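Working Group on Good Practice in Simulated Robot Trials
Minutes of the meeting held at Skisville, Tuesday, 10.00

Present: representatives of Skisville, Pakholm, Hodžić and Skoler. Apologies were received from the second Pakholm delegate.

1. Minutes of the previous meeting
Agreed as a correct record, subject to the correction of "trial" to "run" in item 4.

2. Start conditions for table tasks
Skoler presented the revised draft of section 2. The draft requires that every run begin from a declared start condition, entered in the log before the first command is sent. Pakholm asked whether an operator could be allowed to enter the condition afterwards where several runs follow closely. The meeting did not support this.

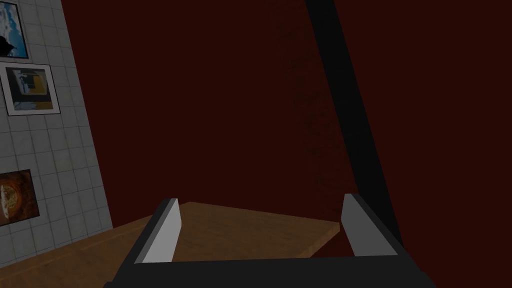

The wording of clause 2.3 was then considered. Hodžić felt that "gripper ready" was too loose and had been read differently at each site. It was agreed that the clause should name the finger position and state whether anything is held. Fingers apart, nothing between them and the gripper facing the table would be logged as "open, unloaded", and the visible part of the tabletop would be recorded separately as clear or occupied. Skoler will redraft.

3. Number of runs
The draft asks for 80 runs per task before a result may be reported. Pakholm considered this high for short tasks. Skisville replied that its own archive, now at 1044 runs, had shown too much variation in smaller sets. The figure of 80 was retained. Abandoned runs are to be kept in the archive and marked as such.

4. Doorways and two-armed robots
Hodžić reported on comments received on section 5. Most concerned the meaning of "clear of the doorway", which the draft applies to the base only.
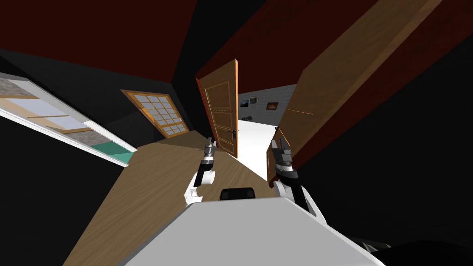

The meeting accepted that the rule must cover both arms as well as the base, and that the position of the door should be logged at the start of each run. Pakholm proposed a fixed minimum distance from the door edge. Skoler preferred that each site set its own distance and publish it. No agreement was reached and the matter was carried forward.

5. Any other business
Skisville asked that results from simulated rooms be labelled as such in all tables and figures. Agreed.

Actions
Skoler: redraft of clause 2.3.
Hodžić: revised text for section 5, with both options on distance.
Pakholm: list of short tasks affected by item 3.

Next meeting: November, at Pakholm.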